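Subject: Re: [clarncombe-events] water for the June open house, and the tray
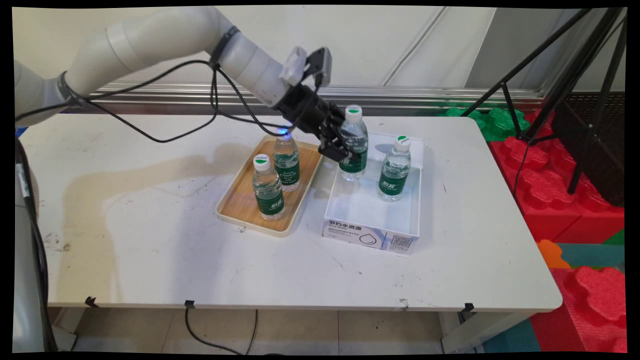 I went through the supply shelf this afternoon and we can do the tables the same way as last year. Small bottles, white caps, green labels, one shallow box per table plus a serving tray for the front. I would like to settle the details before I put in the order, so please read to the end.

On the earlier message:

> Do we have to keep using the cardboard boxes? They look like
> packaging to me, and guests don't always realize they can take
> a bottle out of one. Last year people at the back tables were
> asking where the water was. I would put everything on trays.
>
> Also, can we please not buy the big case again. We had bottles
> in the hallway closet until the fall.

I see the point about the boxes, but I would keep them. The walls are short, so with the top open the caps and labels show from across a table. They are white and go with the tabletops. The front panel has the message about saving water printed on it in Chinese, with the water drop, and that suits the theme of the day. It only works if the printed side faces the guests. Last year half of them were turned to the wall, and I think that is why people missed them.

The QR code is low on the right side of that same panel. Please don't stand anything in front of it. I moved a stack of napkins off one twice last year.

Trays: we own 7 of the rectangular ones with the cream rim and wood-grain base. That is enough for the front tables and the sign-in desk, but not for the whole room. I looked at buying more from Hellström and the closest thing they carry has handles that stick out past the edge of our narrow tables. Corkia has a round one, which wastes space when the bottles are lined up. I would rather spend the money on something else.

What I suggest for setup:

Tray on the left, box on the right, with the box square to the front of the table.

Bottles upright in both. If one leans in the box, push it into a corner or put another next to it.

Labels facing out. It takes a minute per table and makes a difference.

Don't fill the trays to the rim. People need room to get their fingers around a bottle, and a full tray is heavy to carry down the hall.

Refill from the kitchen side, trays first.

On quantity, the list stands at 102 guests as of this morning. I agree about the big case. I would order for the guest list plus the people working, and no more than that. The hallway closet has the folding chairs in it now anyway.

Wodance still wants the room at 4 p.m. for their rehearsal, so the tables have to be cleared by then. Unopened bottles go back in the kitchen and empty ones go in the blue bin by the side door. Wipe the trays before stacking them. Two of them came back sticky last time and had to be pulled apart. The boxes can be folded flat if they are dry. If one is damp at the bottom, recycle it.

Still open: whether we want cups. I say no, but the sign-in desk asked for a few. If anyone has a strong opinion, reply to the list and not just to me. I plan to order tomorrow before noon.

--
clarncombe-events mailing list
To leave the list, send a blank message with "unsubscribe" in the subject line.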